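제3장 야구 기록의 읽기

학습 목표
타율과 출루율의 차이를 설명할 수 있다.
기록지에서 타석과 타수를 구별할 수 있다.
표본의 크기가 기록 해석에 미치는 영향을 말할 수 있다.

3.1 타석과 타수

야구에서 타자가 타격을 마치면 타석 하나가 기록된다. 타수는 타석에서 볼넷, 몸에 맞는 공, 희생번트, 희생플라이, 타격방해나 주루방해로 인한 출루를 뺀 수이다. 안타를 타수로 나눈 값이 타율이다. 볼넷을 많이 얻는 타자는 타석에 비해 타수가 적다.

이 장에서는 실업 리그 팀 아로요의 기록지를 자료로 쓴다. 내야수 로드리고 아리에타는 한 시즌에 97타수 30안타를 기록하여 타율이 0.309였다. 같은 팀의 그리고리스 모스호스는 타율이 더 낮았으나 볼넷이 많아 출루율에서는 앞섰다. 감독 한명자는 두 선수 가운데 모스호스를 1번 타순에 두었다.

3.2 출루율

출루율은 안타, 볼넷, 몸에 맞는 공을 더한 값을 타수, 볼넷, 몸에 맞는 공, 희생플라이의 합으로 나누어 구한다. 희생번트는 분모에 넣지 않는다. 실책으로 출루한 경우는 분자에 들어가지 않으며 타수에는 포함된다.

3.3 표본의 크기

시즌 초의 타율은 변동이 크다. 3타수 2안타인 타자의 타율은 0.667이지만 다음 경기에서 안타가 없으면 크게 떨어진다. 기록을 비교할 때에는 타수를 함께 적는다. 11월에 열리는 교육 리그처럼 경기 수가 적은 대회의 기록은 정규 시즌 기록과 따로 정리한다.
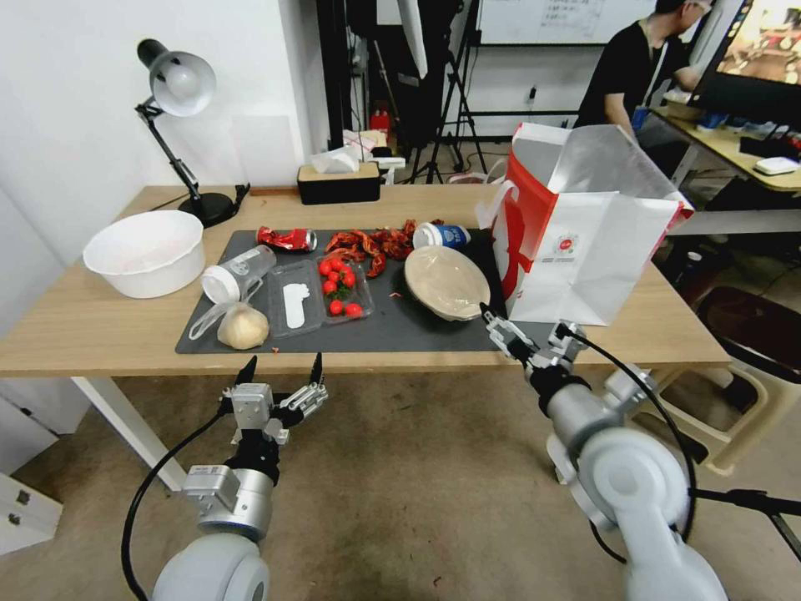

생각해 보기

아리에타가 다음 경기에서 3타수 2안타를 기록하였다. 시즌 타율을 다시 계산하고, 3.3절의 타자와 변동 폭을 비교하여 보자.

주요 용어: 타석, 타수, 타율, 출루율, 희생플라이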